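책상 한쪽을 비우는 데 걸린 시간

지난 호에서 예고한 대로 이번엔 제 책상 이야기예요! 부엌 서랍 편을 보내고 나서 "그럼 일하는 자리는 어떻게 쓰세요?" 하는 답장을 꽤 받았거든요. 사실 좀 뜨끔했어요. 부엌은 그럭저럭 굴러가는데 책상은 몇 달째 손을 못 대고 있었으니까요.

그래서 7월 들어 마음을 먹고 타이머를 20분에 맞춰 놓고 시작했습니다. 결과는 43분(네, 두 배가 넘었죠). 영수증 읽느라 한참, 안 나오는 펜 골라내느라 또 한참. 서랍 밑바닥에서 Birkano 문구점 쿠폰도 나왔는데 기한이 진작 지나 있더라고요. 아까워라. 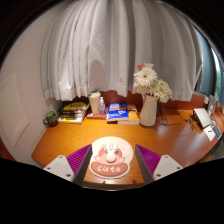

제가 정한 규칙은 간단해요. 매일 손이 가는 건 앞쪽, 가끔 쓰는 건 뒤쪽으로 붙이기. 책은 세우지 않고 눕혀서 쌓기로 했어요. 북엔드를 사려고 Orellana 매장까지 갔다가 빈손으로 돌아온 날 그냥 그렇게 정했는데, 막상 해 보니 저는 이쪽이 더 편해요. 다만 맨 아래 책을 꺼낼 때마다 한숨이 나오니까, 잘 안 읽는 책을 밑에 까는 걸 추천합니다. 초록 머그컵은 왼쪽 끝이 지정석이에요. 예전에 키보드 옆에 뒀다가 커피를 한 번 쏟은 뒤로는 무조건 벽 쪽!

마우스패드에 대해서도 한마디 할게요. "cute"라고 대놓고 적혀 있는 물건을 책상에 두게 될 줄은 저도 몰랐는데, 분홍색이 하나 있으니까 앉을 때 기분이 확실히 달라요. 아구스티나 알라르콘 님은 이걸 보더니 자기도 똑같은 걸 찾겠다며 검색을 300개쯤 넘겼대요. 찾으셨는지는 다음에 물어볼게요 ㅎㅎ
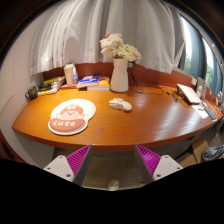 꽃은 정리의 마지막 순서로 두시는 게 좋아요. 저는 늘 꽃부터 사 오고 놓을 자리가 없어서 쩔쩔맸거든요. 크림색이나 연한 초록빛이 도는 큰 송이는 나무 책상이랑 정말 잘 어울리고, 허리가 잘록한 흰 꽃병이면 몇 송이만 꽂아도 모양이 살아요. 키가 있으니까 책상 뒤쪽에 두는 편이 일할 때 덜 거슬리고요.

나무 상판은 마른 천으로만 닦고 있어요. 광택제는 넬리다 말도나도 님이 Onham 제품을 권해 주셨는데 아직 뜯지도 않았네요. 써 보고 후기 남길게요. 여러분 책상에서 제일 오래 자리를 지키고 있는 물건은 뭔지도 궁금해요. 이 메일에 바로 답장 주시면 다음 호에 몇 분 이야기를 골라 실을게요!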